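ATA – reunião da residência Brerulton, quartos e roupa de cama

Início com atraso, sala pequena. Ata anterior aprovada sem leitura.

1. Roupa de cama. Lavandaria Vukine entregou 122 peças, faltam 4 fronhas. Reclamar por escrito. Fatura de 2.373 euros fica pendente até virem.

2. Camas. Manta cor de malva, com bonecos e letras GUCCI, continua em uso. Colchão branco acolchoado: tirar fios e cotão antes de por o lençol.
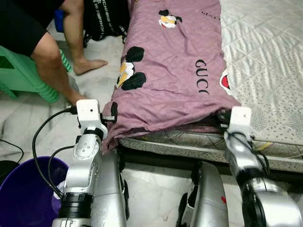
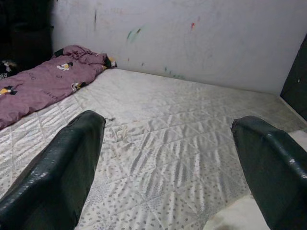

Brerulton, sexta-feira, 10 de abril de 2026

3. Paredes. Há marcas na parede branca junto ao colchão – pedir orçamento à Charbonneau, só pintura. Quarto 41 primeiro, os outros depois se houver verba.

4. Resguardos Hivevix. Discutido, sem acordo. Uns acham caro, outros querem ja. Volta à próxima reuniao.

5. Outros. Chave do armário da roupa – fazer cópia.

Próxima reunião ainda em abril, data a confirmar por email.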